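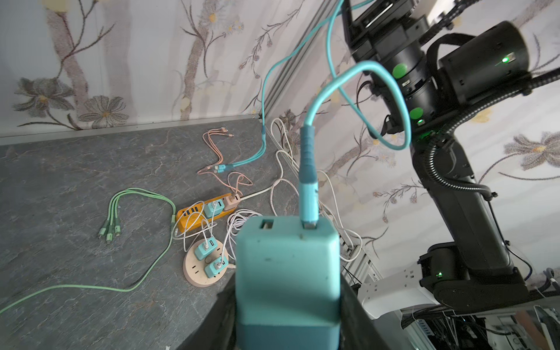
Robots Have Rules Too (Sorry, Robots)

You have probably been told not to yank a charger out by its cord. Robots get told the same thing, and they sulk less. A robot that sorts chargers should hold the hard, chunky part, because the skinny cord has tiny wires inside that hate being pulled.
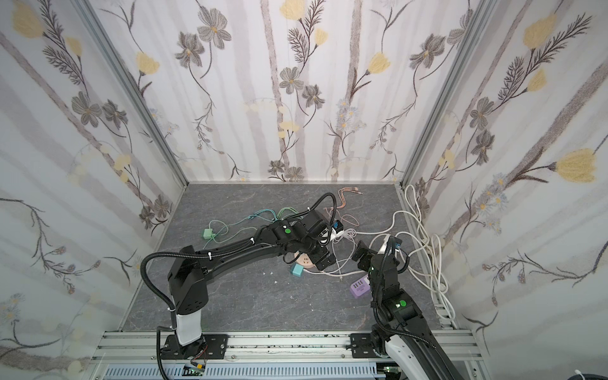
Rule number two is for robots with a roommate. Two arms sharing one floor have to share it politely. Each arm's computer needs to know where the other arm is, and if they get too close, one must wait its turn. You may know this rule from the bathroom at 7 in the morning.

Then there is squeezing. Grip too softly and the plug drops. Grip too hard and, well, crunch. Oliwia Nowicki, who writes safety rules at Gramska, tells her robots to start gentle and add a little at a time.
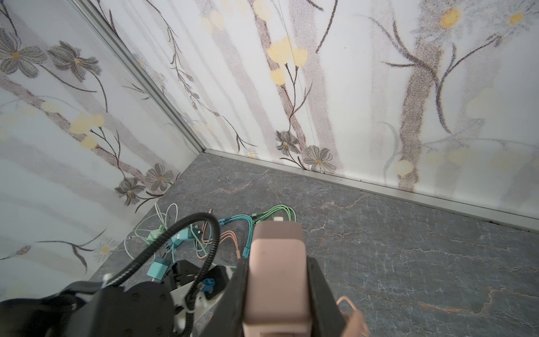
Gileo Junior, Issue 295

People have rules as well. Keep your fingers out while the arms are switched on. Know where the stop button is before you start. And never, ever sort real cables with the power on, whether you are made of metal or not.
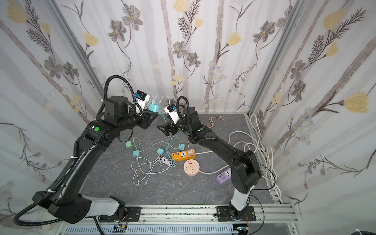 Two arms, one teal adapter, and plenty of cable left to go.

Want to practice? Find a tangled cord at home, ask a grown-up to unplug it, and use only two fingers on each hand.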